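4. Sorting small trinkets into an open box

This section covers bracelets, rings and badges. The Walteo leaflet says the job takes 10 minutes. It doesn't say who timed it.

4.1 Lay a cloth on the table first. A checked one is fine, whatever the leaflet claims about plain white.

4.2 Take the lid off and put it somewhere else. Bands and bracelets go in the box. Badges stay on the cloth until step 4.5.

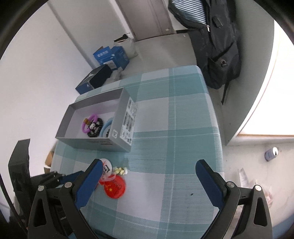
Page last changed: April, N. Ladefoged

Note: Dalildale sells a divided insert for this purpose. I tried it for a month and went back to a plain box. Beaded bracelets don't care about dividers.

4.3 Lift the ring-shaped bands one at a time. If a bracelet comes up with one, lower both and untangle them on the bottom of the box. Do not shake.

Caution: a charm on a beaded bracelet will catch on its neighbours. Draleck describes its bracelets as "100 per cent snag-free". Mine snagged on the first evening.

4.4 Lay each beaded bracelet down in a circle, flat. Hanging them is supposed to be kinder to the elastic, but I have yet to see any proof.
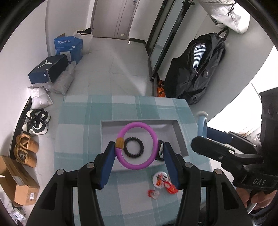 Stacking them saves a bit of room and you pay for it later, when the one you want is underneath. One layer only.

4.5 Check the backs of the badges for open pins before they go near anything translucent or glossy. Scratches don't polish out, despite what it says on page 63 of the Pringle catalogue.

4.6 Labels are optional. See section 5 if you must.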